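Parar 邻里互助平台 使用手册
第四章 发起一次社区活动（组织者用） 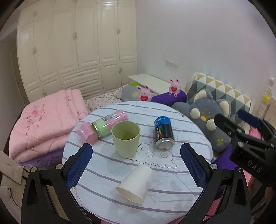
图4-1 圆桌上的浅绿色杯子

本章说明组织者怎样在 Parar 上建立活动、接受报名、发出通知。开始之前，请您确认账号已经通过街区认证。没有认证的账号只能报名，不能发起。

4.1 建立活动

1. 登录以后，点右上角的“新活动”。
2. 在“类型”里选择一项：街道清扫、物资收集、陪伴老人、其他。类型保存以后不能修改，请先想好。
3. 填写活动名称。名称最多可以写 200 个字符，但是在手机上只显示第一行，所以重要的字请写在前面。
4. 填写集合地点。请写门牌号和一个容易认的标志，例如“Vieira 面包店对面”。只写街名是不够的。
5. 选择日期和开始时间。系统按当地时间计算。
6. 点“保存草稿”。这时候邻居还看不到这个活动。

注意：草稿保留七天。过了这个时间，草稿会被自动删除，不能恢复。

4.2 设定人数

1. 打开草稿，进入“人数”页。
2. 填写上限。一个活动的上限最大为 600 人。
3. 如果您需要候补名单，请打开“允许候补”。有人取消的时候，候补的第一位会自动收到短信，他需要在当天回复。
4. 点“发布”。

发布以后可以把上限改大。改小也可以，但是新的数字不能比已经报名的人数少，否则会出现错误代码 228。看到这个代码时，请先联系报名的人，由他们自己取消，然后再修改。

小心：请不要用“删除活动”代替“修改人数”。删除以后，全部报名记录会一起消失。

4.3 发送通知

1. 在活动页面点“通知”。
2. 选择收件人：全部报名者、候补者，或者单独一个人。
3. 写正文。请使用简单的句子，因为有些邻居用读屏软件听通知。
4. 点“预览”，检查时间和地点。
5. 点“发送”。已经发送的通知不能撤回。如果内容有错，请再发一条，并在开头写“更正”。

晚上九点以后发送的通知，会等到第二天早上八点才送到。紧急取消不受这个限制，但是必须从“取消活动”里发出。

4.4 活动当天签到

签到有两种方法。第一种是二维码：组织者在手机上打开“签到码”，到场的人自己扫。第二种是手工：打开名单，在名字旁边打勾。没有网络的地方请用手工方法，回到有网络的地方以后，名单会自己上传。

没有报名而直接来的人，请点“现场添加”，只填名字就可以。未成年人需要另外填监护人的电话。

如果您所在的街区使用 Dulevach 工具柜，请在签到以后再领取手套和夹子。柜子的密码显示在组织者的页面上，不要写进通知里。

4.5 结束活动

1. 点“结束”。
2. 写一段简短的总结，可以不写。
3. 如果活动收到剩余物资，请在“物资去向”里写明交给了谁。

总结发布以后，街区里的每个人都可以看。请不要写别人的住址和健康情况。

4.6 联系方式

账号和认证的问题：Olga Peixoto
短信没有收到：Armindo Seixas
工具柜打不开：Stutix 服务台，星期五下午不接电话

本章九月修订，增加了候补名单的说明。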